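Tallcombe Working Group on Domestic and Retail Handling
Minutes of the meeting held 09/07/2023

Present: Wilson Llanos (chair), Flynn McAlister (minutes), representatives of Asis and Arango
Apologies: Tastley

1. Minutes of the February meeting
Accepted with one correction: item 4 should read "shelf restocking", not "shelf stocking".

2. Packaged goods
Mr. McAlister reported on picking and placing small wrapped goods. The log for the period holds 1682 attempts. Rigid cartons are no longer treated as an open problem. Film-wrapped items remain one – the wrap shifts under the fingers, and creases across a label spoil the barcode read. 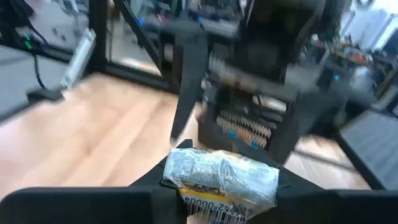 Asis asked whether the read could be taken before the grasp. Mr. McAlister replied that this works for goods facing forward on a shelf but not for goods tipped into a tote. Arango's view was that a store clerk turns the item over without thinking, and that any shop-floor claim should include that step. Agreed.

3. Household chores
Unloading groceries was discussed. The chair held that putting away a full bag unattended is not yet realistic. Arango dissented in part: dry goods, one at a time, into an open cupboard. No position adopted.

4. Test protocol
Next round to use 200 items, with a limit of 60 seconds per item. Drops and failed reads to be logged separately. Operator assists count as failures.

5. Actions
McAlister – revise log sheet.
Asis – supply 2 grades of film.
Llanos – send item 3 to Tastley for written comment.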